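4. Preparación de una proyección con música en directo

Este apartado se aplica a las sesiones en las que una película, con o sin sonido propio, se acompaña con músicos en la sala. Para las proyecciones ordinarias, véase el apartado 3. Se da por hecho que el reproductor Vonolance está instalado, que la copia se ha cargado en el servidor y que la mesa de mezclas Pesteck tiene alimentación.

4.1 Antes de empezar

Compruebe que dispone de lo siguiente:

Copia de proyección con código de tiempo activado.
Hoja de entradas, una por músico y otra para cabina.
Monitor de referencia para el director o el batería.
Caja de conexiones Ansah, con sus cables de escenario.
Auriculares para la claqueta.
Cinta adhesiva de tela, de color oscuro.

Nota: la copia debe ser la misma que han usado los músicos en los ensayos. Dos versiones restauradas de un mismo título pueden diferir en varios minutos. Si la duración que indica el servidor no coincide con la de la hoja de entradas, detenga la preparación y consulte con quien haya contratado la sesión.

4.2 Colocación del escenario

1. Baje la pantalla hasta su posición de trabajo antes de colocar ningún instrumento.

2. Marque en el suelo, con cinta, la línea a partir de la cual un músico de pie taparía el borde inferior de la imagen. Haga la comprobación desde la primera fila y desde los dos extremos de la última.

3. Sitúe la batería en el lado contrario a la salida de emergencia. Los platos deben quedar por debajo del borde de la pantalla.

4. Coloque los amplificadores orientados hacia la sala, nunca hacia la pantalla. La tela perforada vibra con las frecuencias graves y la vibración se aprecia en los planos fijos.

5. Ponga las luces de atril al mínimo y dirija el haz hacia el papel. Apague la sala y proyecte un plano oscuro para ver si queda algún reflejo.

Precaución: no pase cables por delante de la primera fila sin canaleta. Si la canaleta no llega, reduzca el ancho del escenario.

4.3 Conexión del monitor de referencia

1. Apague el monitor y el distribuidor de vídeo.

2. Conecte la salida auxiliar del Vonolance a la entrada 1 del distribuidor.

3. Encienda primero el distribuidor y después el monitor.

4. En el menú Salidas, elija Auxiliar y active Mostrar código de tiempo. La salida principal debe quedar sin código. Compruébelo en la pantalla grande, no en el menú.

5. Reproduzca un minuto de la película y compare las dos imágenes. El monitor suele ir ligeramente retrasado. Si el retraso se nota a simple vista, active el modo directo del distribuidor.

El monitor se coloca a la altura de los ojos de quien marca las entradas, que no siempre es el director. En muchas formaciones de rock las marca el batería, y en los tríos con piano suele hacerlo el pianista.
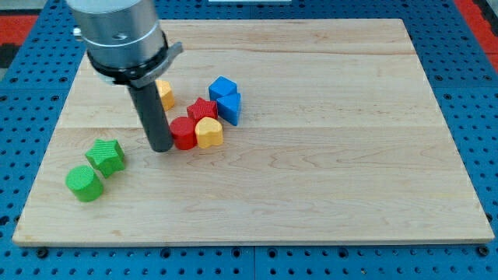

Zuweira Opoku, en sus anotaciones a la edición anterior de este manual, pedía que se pusieran dos monitores siempre que hubiera más de cuatro músicos, porque con uno solo los que están en los extremos acaban siguiendo al compañero y entran tarde. La observación se ha incorporado como recomendación — no como requisito — y el segundo monitor se conecta a la salida 2 del distribuidor, siguiendo los mismos pasos.

4.4 Claqueta y entradas

1. Cargue en Sistgate la pista de claqueta que haya entregado la formación. El formato admitido es WAV mono.

2. Asigne la pista al bus 3 de la Pesteck. Este bus alimenta solo los auriculares.

3. Ponga a cero el envío del bus 3 a la mezcla principal y bloquéelo.

4. Introduzca las entradas en el orden de la hoja. Sistgate admite un máximo de 163 por sesión. Si la hoja contiene más, agrupe las que pertenezcan a la misma escena.

5. Pulse Verificar. Las entradas que caigan fuera de la duración de la copia aparecen en rojo y hay que corregirlas a mano.

Precaución: una claqueta que sale por la sala obliga a parar la sesión. Escuche la mezcla principal con la pista en marcha antes de abrir puertas.

Algunas formaciones prefieren tocar sin claqueta y seguir solo la imagen. En ese caso omita los pasos 1 a 3 y conserve las entradas, que cabina sigue necesitando para la luz.

4.5 Niveles

1. Ajuste primero el sonido de la película, si lo lleva, con el fader de sala en 80.

2. Suba los instrumentos uno por uno, empezando por la batería.

3. Elija una escena con diálogo y pida a los músicos que toquen el pasaje más fuerte previsto para ella. El diálogo debe entenderse desde la fila central.

4. Guarde la escena de mezcla con el título de la película.

Nota: la sala vacía suena más brillante que llena. No corrija los agudos durante la prueba.

4.6 Inicio de la sesión

1. Confirme por intercomunicador que los músicos están en su sitio.

2. Baje la luz de sala en 27 segundos. Es el tiempo programado en la memoria A.

3. Espere la señal acordada con el escenario.

4. Pulse Inicio en Sistgate. El Vonolance arranca con él; no lo ponga en marcha por separado.

Si la imagen se detiene, no rebobine. Deje que los músicos sigan tocando, avise por intercomunicador y retome desde la entrada siguiente con la función Saltar a entrada. Al acabar, anote la incidencia en el parte de cabina, con el código de tiempo y el número de entrada.

Revisión del apartado: 14 de septiembre de 2025. Texto de Consuelo Robles y Howard Parsons.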